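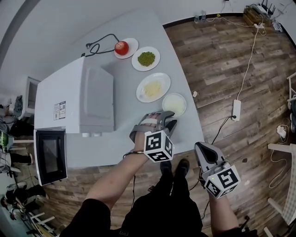
Portion size is the amount of a food a person puts on the plate. Serving size is a fixed amount used for labels and for comparing foods. The two are often mixed up, and most of the trouble people have with food records comes from that. Set a few plain foods out on separate white plates, with an apple on one and a mound of green peas on another, and ask a group to write down how much of each there is. The apple is easy, as it comes as one unit. The peas are harder. People will write "some," "a scoop," "half a cup" or "a side," and all of them may be looking at the same plate.

Unit 2: Estimating and Recording What People Eat
Introduction to Community Nutrition
Instructor: Laurinda Mendes
Lab sections: Janaka Kodikara

Reading for this unit: course packet, chapter 8. The chapter on food labels is not assigned until Unit 3, but you may want to look at it early.

Why we record intake

A food record is used to find out what a person or a group usually eats. A clinic may want it for one patient. A school district may want it for a lunch program. In both cases the record has to be good enough to act on. It does not have to be perfect, and it never will be.

Three methods are covered in this course.

24-hour recall
The interviewer asks the person to name everything eaten and drunk in the past day. It is quick and does not change what the person eats, as the eating is already done. It depends on memory. One recall tells you very little about a person's usual diet. Several recalls, spread over different kinds of days, tell you more.

Food diary
The person writes down each item at the time of eating. Memory matters less. The drawback is that people eat differently when they have to write it down. They skip snacks, or they pick simple foods that are easy to record.

Food frequency questionnaire
A printed list of foods, with boxes for how often each is eaten. Good for large groups. Poor for exact amounts. It also misses foods that are not on the list, and this matters a great deal when the list was written for a different population.

Household measures

Use cups, tablespoons and teaspoons unless the person has a scale. Ask about the person's own dishes. A "bowl" in one home may hold twice what it holds in another. In lab you will fill your own cereal bowl from home to the level you normally use, then measure it.

Common errors from past lab reports:

Recording dry rice or pasta when the cooked amount was eaten.
Leaving out oil, butter and dressing.
Writing "1 glass" with no volume.
Counting the whole fruit by weight, core and peel included, and then looking up the value for the edible part only.
Forgetting drinks between meals.

Edible portion

The weight of food as bought is not the weight as eaten. Bananas lose the peel, chicken loses the bone, and an apple loses the core if the person does not eat it. Food tables usually give values for the edible portion, so check the column heading before you copy a number.

Worked problem

Trinidad Palacios writes in her diary that she ate crackers with lunch. The label on the box says one serving is 8 crackers. She ate 12.

12 divided by 8 = 1.5 servings

If one serving has 128 calories, then 1.5 x 128 = 192 calories.

Show the division step in your own work. Points are taken off when only the final number is given.

Interview practice

Work in pairs. One person is the interviewer and the other answers for the day before. Spend 15 minutes on the recall, then switch. Start with an open list and do not interrupt. Go back a second time for details such as brand, cooking method and amount. Go back a third time and ask about anything added or left over.

Keep your voice and face neutral. "Did you have breakfast?" suggests that there is a right answer. "What was the first thing you ate or drank after you woke up?" works better.

Due next class

1. Two completed recall forms, one from each side of the interview.
2. Your cereal bowl measurement, in cups.
3. One paragraph on which item was hardest to estimate and how you settled on an amount.

Forms are in the tray outside the Gernby Building lab. Late forms go to Janaka, not to my mailbox.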